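Caring for Decorated Porcelain Plates at Home
Bemwood Household Guidance: Tableware and Linen

Decorated plates are often kept for weddings, New Year meals and family visits, and spend the rest of the year in a cupboard.
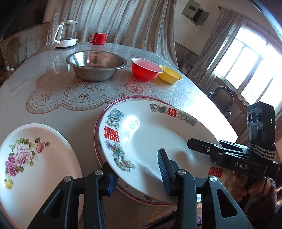 This page sets out how such plates should be washed, dried, laid on a dressed table and put away. It applies to glazed porcelain with painted or printed decoration, including plates with a coloured rim, floral sprays, dragon and phoenix patterns, or the double happiness character (囍) often chosen for weddings. It does not cover unglazed pottery or pieces that have already been repaired.

What you will need

A plastic washing-up bowl
Mild washing-up liquid
A soft sponge without a scouring side
Two clean cotton tea towels
Felt or paper discs, one for each plate to be stacked
A storage box or a shelf with a raised front edge

Before you begin

Remove rings, bracelets and wristwatches. Clear the draining board and lay one tea towel across it, folded double. Look over each plate under a good light and run a fingertip slowly along the rim. A hairline crack will usually catch the nail before it can be seen. Cracked plates should be set aside and not used for food.

Check also where the decoration sits. Colour painted over the glaze can be felt as a slight ridge and wears more quickly than colour beneath it. If you are unsure which you have, treat the plate as overglaze.

Washing

1. Fill the bowl with warm water and add a small amount of washing-up liquid. For 500 ml of water, a few drops will do.

2. Wash one plate at a time. Plates left together under the water knock against one another, and most rim chips in the home are caused in this way.

3. Hold the plate by its edge and foot and wipe from the centre outwards. Use light pressure over painted areas. Rice, sauce or egg that has dried on should be soaked for a few minutes and then wiped again.

4. Rinse in water of much the same warmth. Do not move a plate from hot water to cold.

5. Stand the plate on the folded towel to drain, then dry it with the second towel. In hard water districts such as Tollimham, plates left to dry in the air will show white marks on the plain centre of the glaze.

Decorated plates should not be put in the dishwasher unless the maker states that they are suitable. Plates with gilding must not be put in the microwave.

Laying the table

A lace cloth beneath a clear protective sheet makes a practical surface for a festive meal - the pattern remains visible and spills can be wiped away. Lay the cloth first and smooth it from the middle. Place the sheet on top and press out any trapped air with the flat of the hand. New sheets often hold a fold line, which will relax if the sheet is left flat overnight.

Wipe the sheet and dry it fully before any plate is put down, as a damp foot ring will slide on a glossy surface. Lift plates into position and do not drag them, because grit under the foot will scratch the sheet.

Plates of different patterns may be used on the same table. Where a plate carries characters, turn it so that at least one stands upright for the person seated. Floral plates look best with the main spray placed consistently from one setting to the next.

Putting away

Stack plates of the same diameter together, with a disc between each pair. Limit each stack to six. A shelf intended for heavy dinnerware should be fixed to the wall and not simply rested on pegs.

For longer storage, wrap each plate in plain white tissue and stand it on edge in a divided box. Newsprint should be avoided, as the ink can mark pale glaze. Label the box on two sides, and keep it away from radiators and outside walls.

Plates brought out in December after a long rest need only a rinse and a dry before use. Inspect the rims again at the same time, and replace any disc that has become flattened or torn.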